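Shop > Books & Guides > Money & Economy

Flindus Exchange Rate Wallchart and Handbook

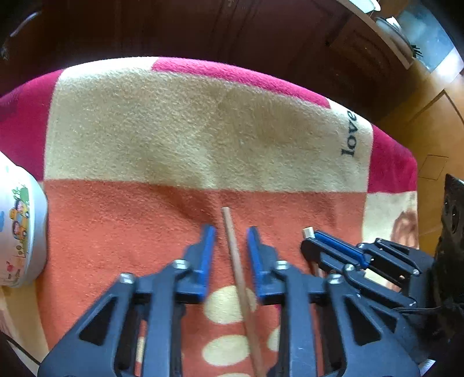

Thin wooden dowel on a fleecy blanket.

3 comments | 33 shares

I've been selling bits and bobs for economics teachers for years now, and this is the one I get the most emails about! It's a big paper wallchart plus a 200-page handbook on why currencies go up and down, and I wrote most of it at my own kitchen table in Torkmont (Nathalie Vanhove did the chapter on central banks, and hers is better than mine).

The handbook starts with pegged and floating rates, then goes on to reserves, interest rates and what happens when a government runs short of dollars. I've kept the maths light. If you can work out a percentage you'll be fine, and there are worked sums at the back for anyone who wants more.

The chart has 35 currencies down the side and plenty of white space, so you can pencil in the rates yourself each week. My own class at Cendow got quite competitive over it!

What you get: one wallchart, one handbook, 2 sheets of stickers for marking devaluations. The chart comes rolled in a tube from Coppens, the printers, and it does need flattening under something heavy overnight.

The new edition came out in November and fixes the muddled table on import prices that Floor Willems wrote in about (thank you, Floor). If you've got the old one, drop me a line and I'll post you the corrected page for nothing.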